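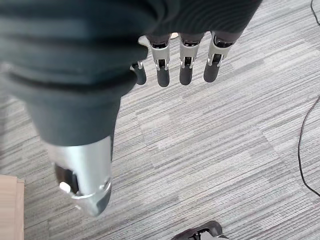 **Wool carpet in a rental: keep it or pull it up?**

**mossy_lintel** – 2020-02-21

Hi all! We moved into an older place on the edge of Erkemness in January, and the upstairs has wall-to-wall wool, nearly 2000 square feet of it if you count the landing. The landlord says we can keep it or he'll pay for vinyl plank. I love how quiet it is (my last place was all hard floors and I could hear every chair leg downstairs), but it sheds like a sheep and I'm vacuuming every other day. Would you keep it?

**pattypan62**

Keep it, keep it, keep it! Ours shed for the first year and then settled right down. Turn off the beater bar if your vacuum lets you – mine is an old Skunent and it has a little switch on the side – and go slowly. I raised two kids and a very muddy dog on wool and it still looks decent.

**gravel_hymn**

I'll be the grump. Take the plank. If he's paying, that's money you'll never see offered again, and moths are no joke. We lost a whole bedroom to them behind a dresser.

**pattypan62**

Moths like the spots you never vacuum, though. Pull the dresser out twice a year and you're fine.

**gravel_hymn**

We did pull it out. They came anyway.

**mossy_lintel**

Oh dear, now I'm looking under the bed. Has anyone used the Brostberg rental cleaner on wool? The hardware store has one for 3 hours at a time.

**tin_orchard**

I have, and I'd go easy. Cool water, wool-safe soap, 2 dry passes for every wet one, windows open. Try it in a closet first. And ask your landlord how old the pad is, as a tired pad makes even good carpet feel sad underfoot.

**mossy_lintel**

Closet it is! I'll ask him about the pad tonight.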